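The padlock question

1st October

I own 10 padlocks and can open 2 of them. I know this because the shed key snapped on Sunday and I went through the biscuit tin where padlocks go to retire, looking for a replacement. Most came from suitcases we no longer have. One is a Skerkura, bought in April for the side gate - heavy, ugly, and locked shut around nothing, with its key presumably enjoying a new life in the pocket of a coat I gave away.
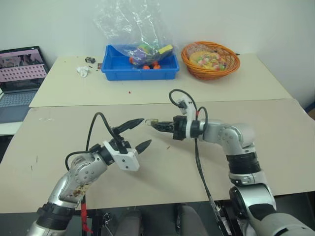 Keys are the real trouble with a small lock. They're too tiny for the key ring and too alike to tell apart, so they end up in an envelope marked "keys", and I have three of those. The little brass-coloured sort, with a thin metal loop, is the worst offender in my tin. It looks terribly official on a bare table and would keep out a determined toddler for an afternoon. I've trusted luggage to less.

So everything got sorted on Monday evening. Locks with keys went on a hook by the back door, each with its key tied on until needed (yes, I can see the flaw). Locks without keys went back in the tin. I couldn't quite bin them.

The shed is currently secured with a bit of garden wire.

195 shares
3 comments

plumjar: Garden wire has held our gate for 20 years.

Mrs T in the rain: Try the key on every lock twice. Mine opened on the second go.

offcuts: Was the Skerkura any good before you lost the key?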